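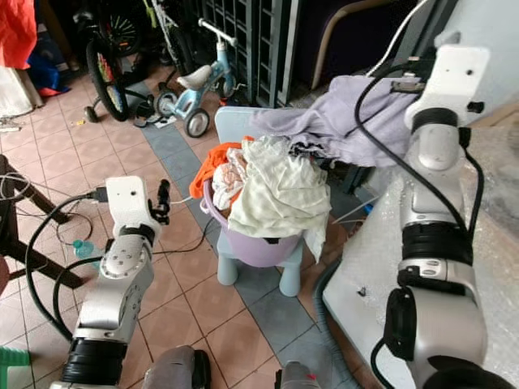
Rurham Allotment and Garden Association
Minutes of the general meeting, June

Meeting opened at 7:05 p.m. in the downstairs room at Karkby Road. 16 members present, apologies received from four. The agenda was taken as sent out, except that item 6 (water) was moved up because two members had to leave by 8.

1. Minutes of the last meeting
Accepted with one correction. The shed key deposit is $15, and the May minutes gave the old amount.

2. Water
The new standpipe at the Karkby end is in and running. Pressure is good in the morning and poor after 6 p.m., when most people are watering. The chair has asked the city whether the line can be upsized and has had no answer yet.

A member on the lower rows reported that a hose was left on overnight twice in May and flooded the path by plots 30 to 33. Members are reminded that hoses must be attended. Sprinklers on timers are not allowed under rule 9. It was asked whether drip lines on timers count as sprinklers. After some discussion it was agreed that they do not, as long as the line is inside the plot and the tap is shut off when the member goes on vacation. Secretary to add a sentence to rule 9 and bring the wording to the next meeting.

The two members left at this point.

3. Accounts
Balance at the end of May was $2,140. Main spending was the standpipe fitting and $357 for wood chips. Four plot fees are still unpaid. Reminders went out once and will go out again. If there is no reply by the end of July the plots will be offered to the waiting list - same as last year.

The chips were more expensive than budgeted. Sampaio, who delivered free in past years, now charge for any load that has to go through the back gate. It was suggested that the load be dropped at the front and moved by wheelbarrow on a work morning. Agreed to try this in the fall.

4. Compost
The three bays are full again. Bay 2 had plastic plant labels, string and a quantity of potting mix bags in it, and took most of a morning to pick over. New signs were discussed. Most people felt the old signs are clear enough and are not being read. Agreed to move the sign for bay 2 down to waist height and leave it at that.

Bay 1 will be ready to use from the middle of August. One barrow per plot for the first week, then open to anyone.

Members are asked again not to put rhubarb crowns or bindweed in any bay. Bindweed goes in the black bins by the gate.

5. Sale table
The plant and secondhand table in May brought in $84, down from last year. It rained until noon and the tomatoes had been held back too long and were leggy. Clothes and household things sold better than plants.

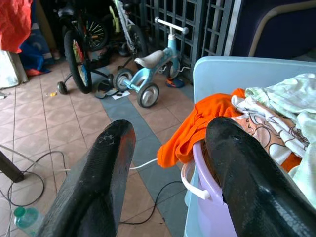
The unsold clothes have gone to the charity store and the unsold plants were given away at the gate. One member asked that next year the table be set up under the lean-to from the start, whatever the forecast says. Agreed. Another asked for a price list, as the same pot of chives was sold at two different prices. Secretary will draw one up.

There was a proposal for a second table in September, with produce and jam. Five people said they would bring jam. The question of labels for jam was left open until someone has checked what the city wants on them.

6. Tool shed
The mower was serviced by Aremico in May and is cutting well. The strimmer is still with them, waiting on a part. Two forks and the long rake are missing. Please look at home - they may have been borrowed and forgotten. The sign-out book has not been filled in for five weeks. It will be hung on the inside of the door with a pencil on a string.

The shed roof leaks over the shelf on the left. A patch will be tried first. Felt and nails up to $40 approved.

7. Paths and hedges
The hedge along the school side is due to be cut once the birds are finished with it. Date to be posted on the board. Plot holders are responsible for the path to their left as they face the plot from the center track. Several people thought it was the right. It is the left.

8. Other business
A request for a chicken run on plot 12 was turned down under the lease. A request for a small pond on plot 21 was approved, with a cover.

Meeting closed at 8:40 p.m. Next meeting in July, same room.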